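Filtum Table Tasks: README

Filtum Table Tasks is a collection of recordings made at Kunard, a contract catering company, during the trial of a robotic arm in its tray preparation unit. It is released for study of both the robot's performance and the effect of its introduction on staff. This version is dated December 2018.
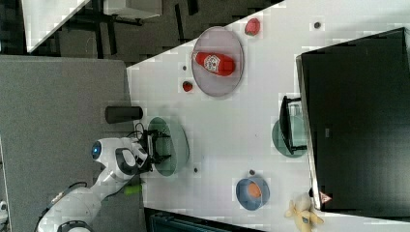 Scope and Contents

The collection contains 68 sessions recorded at one work table. Each session involves a single arm with a gripper and a set of food items and kitchenware, among them a ketchup bottle on a plate and a piece of round orange food in a blue bowl. Item positions vary between sessions. Shift notes and interviews with 30 employees are supplied as separate text files.

Some views contain motion blur when the gripper is moving. These have been kept.
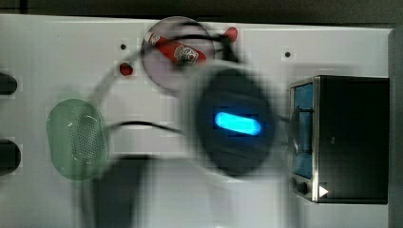 Aurelia Ruchti

Effects on Staff

Before the trial, tray preparation was divided among four employees per shift. Under the trial schedule, one of them was assigned to supervise the arm and reset the table. Employees reported less repetitive reaching and more time spent waiting. Several asked that supervision be recognized as a separate job grade, and the request was still under review at the time of release.

Training was provided by Roltano in February. Employees who missed it were taught by coworkers, and their notes differ in the terms they use for the same items. A green strainer, for instance, may be entered as a colander.

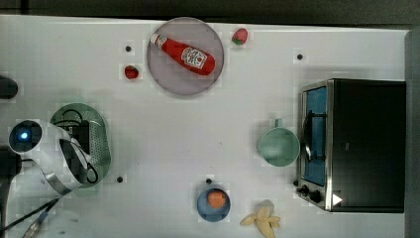 Those terms have been left as written. Users who need uniform labels should consult the glossary prepared by Mansour, which covers 69 entries. Interview files may not be used to evaluate individual employees.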